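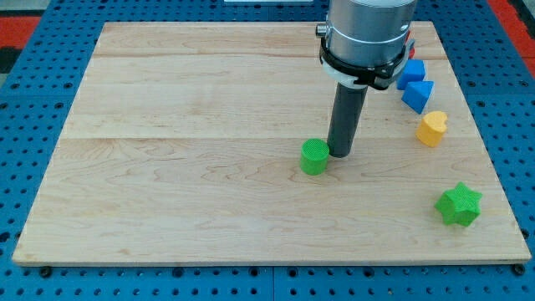 Ticket 1764: Push tool stops short of the shape blocks

Search tickets
Enter keyword or ticket number

Opened by: Umut Uysal, Gerndale student robotics club
Assigned to: Remzi Baysal
Project: Zornach (block sorting by pushing)
Status: Closed
Last update: 30 September 2026

Problem as reported

The arm is meant to lower the gray tube next to a block, slide sideways and push the block to its spot on the board. On the green cylinder it comes down in the right place, then the program halts before the push with "contact not confirmed." The tube stays above the wood and the arm waits for someone to clear the message. The star and the heart give the same result. Restarting the controller did not help. It worked at the last club meeting, before the tool was taken off for cleaning.

2 comments on this report

Umut: The script is the one in the shared folder, not my own copy. I compared the two line by line and they match.

Remzi: Please leave the blocks where they are and send me the log before anyone jogs the arm by hand. I need the last tool height it wrote down.

Log, first look (Remzi)

Tool height at the halt was read from line 633 of the run log. The program thinks the tip is at push height. Measured with a feeler gauge under the tube, the real gap to the board is larger than the script allows. So the arm is going where it is told and the tool length in the settings is wrong, or the tube is sitting too high in the clamp.

Step 1. Checked the board. Pushed on each corner by hand. No rocking. The two bolt heads at the front corners were tight. Left them alone.

Step 2. Checked the tool settings. The length on file is from February, when Işık's team made the current tube. Nobody has edited it since, according to the change history.

Step 3. Checked the tube in the clamp. Loosened the ring and the tube dropped by a small amount. It had not been seated against the stop. Pulled it out, wiped the inside of the ring, put it back and turned it until it would go no further. Tightened the screws a bit at a time, switching sides.

Step 4. Ran the height check with no push. Gap under the tip now matches the script.

Step 5. Ran the full program on the cylinder. Contact confirmed, push completed. Ran it again on the star. Same.

Step 6. Tried the heart. Contact confirmed, but the block tipped over instead of sliding. This is a separate problem. The heart was standing upright and the tip meets it too far up. Laid flat, it slid fine.

Further notes

Umut asked if we could just change the tool length in the settings and skip taking the clamp apart. That would have cleared the message, but the tube was loose enough to shift again during a push, and then the number would be wrong a second time.

The blue pieces have not been tested since the fix. The cube sits close to the arm in the current layout, and I would move it out before running anything on that side – the clamp brackets stick out to the right and the path planner does not know about them. Umut is adding them to the model. Opened under Prernden, the planner side of the project, so please do not reply about it on this ticket.

For the next person who removes the tool

Seat the tube against the stop before tightening.
Run height_check before any push program.
Write the measured gap in the notebook by the controller, with your initials.

Umut: Ran the cylinder and star again after lunch with a fresh start of the controller. Both fine. OK to close from my side.

Remzi: Closed. The heart will be placed flat until we have a lower push height for it.

2 people found this ticket helpful
Share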